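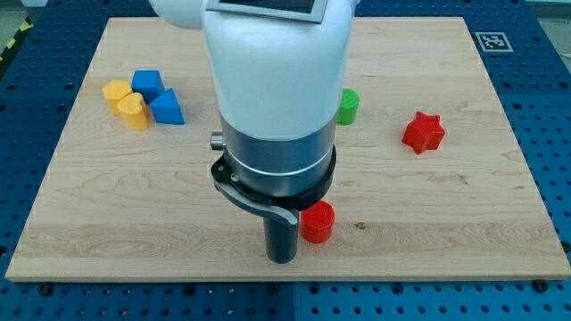
Thread: Homemade shape blocks – board or tray to play on?

Posted by grullix_dad
Looking for opinions on the shape blocks. There's a yellow heart, a blue cube, a short red cylinder and a few more. I want a flat surface that lives with them so they stop ending up on the floor. Right now I use a big light-colored wooden board with no rim. Good size, plenty of room to spread out, but the cylinder worries me. Stand it up and it's fine. Lay it on its side and off it goes.

Posted by kvam35
Get a tray with a lip. We had a plain board for 5 months and I spent most of it under the couch.

Posted by Leif Lindholm
I disagree. A lip gets in the way when kids want to slide a block to the edge and pick it up. Keep the board and put a strip of felt down each side. Mine is 30 inches long and I glued the felt on in one evening.

Posted by kvam35
Felt comes off. Ask me how I know.

Posted by Leif Lindholm
Depends on the glue. Mine has been on since January.

Posted by fathima_j
Are those printed? I can see fine circular ridges on top of the red one.

Posted by grullix_dad
Yes, all of them. I left the tops as they came off the printer. Should I sand them?

Posted by fathima_j
I wouldn't sand the tops. My daughter likes to run her fingernail over the lines. I do go over the bottom edges with fine paper, 2000 grit, used wet. Go lightly on the heart, the point is easy to round off by accident.

Posted by plitent
2000 is way too fine to start with. You'll be there all night. Start coarser and finish with that if you want to.

Posted by fathima_j
It's only for taking the sharpness off – I'm not reshaping anything. But sure, if the edges are rough, start lower.

Posted by grullix_dad
OK, tops stay as they are. I'll try the felt first and buy a tray if it peels. Does anyone have a size for a drawstring bag that fits a set like this?

Posted by kvam35
Measure the biggest block and go from there. And get the tray.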